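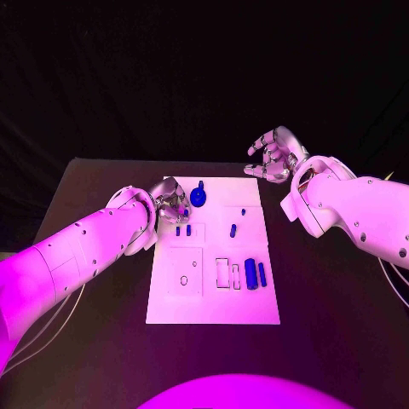
A white work board and a small blue peg, under pink light.

About Coseswood

Welcome, and thank you for stopping by! We are a small maker of work boards and pegs, and we have been at it long enough that most of our customers write to us by first name. Our boards go to schools, hand therapy rooms, training workshops and quite a few kitchen tables, and we like hearing from all of them.

The company began with one board. Sylvie Dhillon was teaching an evening class in fine assembly and wanted something her students could practice on that would lie flat, stay put and survive being dropped down a stairwell (it was, twice). She couldn't find one she liked, so she drew one up and took the drawing to Valentin Royer, who had a bench and a saw in Cludden and a good deal of patience. The first version was far too heavy. The second had its holes so tight that the pegs had to be knocked out with a mallet. We still have both of them, and visitors are always welcome to try their luck.

These days Valentin looks after the workshop, together with Cyrill Lehner, who turns the pegs and is very particular about their ends. A peg should go in without a fight and come out again the same way, and Cyrill will happily talk to you about that for an entire lunch break. Sylvie still draws every new layout herself, in pencil first, and then gives the drawing to the rest of us to grumble over.

Our best-known board is the Perrin, a plain rectangle that can be used lengthwise or turned sideways. The Pleltero is its smaller cousin, made for younger hands, and comes with 80 pegs in a drawstring bag. The standard Perrin set has 100. You can order any color of peg by itself, and plenty of people do – blue goes missing more often than any other, to judge by our mail.

Sandrine Pons answers that mail, and the telephone too. If you have lost a peg, cracked a corner or inherited an old board with no pieces at all, please write to her before you buy a new one. We keep spares for every board we have ever sold, and single pegs go out in an ordinary envelope.

Every October we open the workshop for a weekend. There are boards set out on all the tables, Capucine Millet runs the beginners' corner, and there is soup. Children under four are very welcome with a grown-up, though the small pegs stay on the high shelf.

We would love to hear what you are using your board for. Letters, drawings and complaints all reach us at the workshop in Cludden.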